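# Was der Estrich verschweigt

Wer im August einen Neubau in Drastitz betritt, findet den Boden meist trocken vor. Die Oberfläche ist hell, der Klang beim Abklopfen hart, die Randfugen stehen sauber offen. Über den Feuchtegehalt im unteren Drittel der Schicht sagt das wenig. Zementestrich gibt sein Überschusswasser nach oben ab, und die obersten Millimeter sind dem Kern um Wochen voraus.

Maßgeblich ist die Belegreife. Geprüft wird sie in Deutschland üblicherweise mit der Calciumcarbid-Methode, kurz CM-Messung. Der Prüfer stemmt eine Probe aus dem Estrich, zerkleinert sie und gibt sie mit Stahlkugeln und einer Glasampulle Calciumcarbid in eine Druckflasche. Das Carbid reagiert mit dem freien Wasser zu Acetylen, der Druck steigt, am Manometer wird abgelesen. Das Verfahren ist alt, robust und fehleranfällig an genau einer Stelle: bei der Probenahme.

Johannes Kruger, Sachverständiger für Fußbodentechnik, hat im Wohnquartier Zepeda 893 Messprotokolle ausgewertet. In 12 Prozent der Fälle fehlte die Angabe, aus welcher Tiefe das Material stammte. »Ein Wert ohne Entnahmetiefe ist für mich kein Wert«, sagt Kruger. Wer zu flach stemmt, misst den trockenen Teil. Wer zu lange zerkleinert, verliert Feuchte an die Raumluft. Beide Fehler verschieben das Ergebnis in dieselbe Richtung, nämlich nach unten.

Bei Heizestrichen kommt das Belegreifheizen hinzu. Die Vorlauftemperatur wird stufenweise angehoben, gehalten und wieder abgesenkt. In Zepeda lag die mittlere Estrichdicke bei 80 Millimetern, stellenweise auch darüber, weil die Rohdecke Höhenunterschiede bis 15 Millimeter aufwies. Dickere Zonen trocknen überproportional langsam. Sie müssen als Messstellen im Heizestrich ausgewiesen sein, damit beim Stemmen kein Rohr getroffen wird. Im Planwerk waren sie eingetragen, auf der Baustelle fehlten die Markierungen.

Béla Kozma leitet den Innenausbau bei Prekotcombe und hält die elektronische Vormessung für unterschätzt. Kapazitive Geräte liefern keine belastbaren Absolutwerte – sie zeigen aber, wo die Fläche am feuchtesten ist. Dort gehört die CM-Probe hin. Kozma lässt das Raster vor jeder Probenahme abgehen und die Anzeigewerte mit Kreide auf den Boden schreiben.

Strittig bleibt der Umgang mit Beschleunigern. Das Zusatzmittel Skidik, in Zepeda in zwei Treppenhäusern verwendet, bindet einen Teil des Anmachwassers früh. Für die CM-Messung gelten dann die Vorgaben des Herstellers, auch bei der Schütteldauer. Kruger verlangt, dass diese Vorgaben dem Bodenleger vor Beginn schriftlich vorliegen. In einem der Treppenhäuser kam das Datenblatt erst nach dem Verlegen des Parketts. Die Fugen stehen dort inzwischen offen, über die Kosten wird verhandelt.
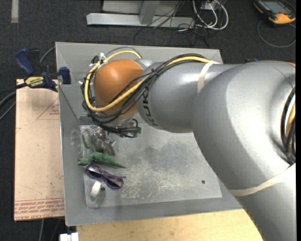
KUKA-Roboterarm über einem grauen Metalltablett auf hellem Holztisch.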